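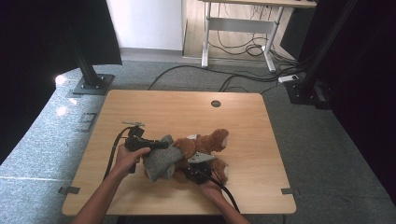

Hirnura is a poetry magazine that comes out once a year, every January, as a folded and stitched booklet you can read on a bus. We love poems that begin with ordinary things and then wander off somewhere surprising. A brown teddy bear lying on its side on a pale table, with a bit of grey knitting over it, is quite enough to start one, and we would be delighted to see where you take it! The answers on this page cover most of what people write in to ask. Last updated 2025-07-29.

Who edits the magazine?

Kobina Laryea has edited every number since the first. He reads all the poems himself, usually twice, and each number also has a guest reader who helps with the final choice. Guest readers have mostly been past contributors, and they bring wonderfully different tastes with them (the fourth number is nearly all prose poems for that very reason).

How many poems can I send?

Up to 4 in one go, in a single file, with each poem starting on a new page. Long poems are welcome too. If yours runs past 200 lines, please send it on its own.

Do you take translations?

Yes, and we would love more of them! Send the original along with your English version, and tell us who holds the rights. Where there's room we print both on facing pages. Sound poems, chants and pieces made for several voices are very welcome as well, and you can lay them out however you like. Our page is narrow, so a very wide poem may be turned on its side.

What do you mean by an "object poem"?

At the back of each number is a section called Korletey, given over to poems about one single thing. It has had a kettle, a bus ticket, a door key and a glorious long piece about a button tin. Choose something you can pick up and look at properly, and stay with it for a while. The weave of a sock can fill a page. 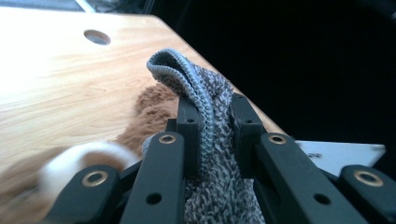

When will I hear back?

We read all through the spring and answer everybody by the end of summer. If you haven't heard by then, do nudge us, as messages sometimes go astray. You may send the same poems elsewhere in the meantime, but let us know quickly if one is taken.

Do contributors get paid?

Each poet gets 33 pounds for a poem, whatever its length, and two copies of the number. You keep the copyright. All we ask is that you mention Hirnura if the poem is printed again in a book.

Can I still buy back numbers?

Most of them, yes. The first number was a run of 70 and has long gone, but the Albridge Poetry Shelf has a copy you can read there, and so has the reading room at Nanstead. Later numbers can be bought from the shop page. The second has a loose broadside tucked inside the back cover, so look out for that if you come across it second-hand.

Are there recordings?

A few! Poets in the last two numbers read their work aloud for us, and the readings are on the Listen page, in the same order as the printed contents. Older recordings are being added as we get permission from the poets.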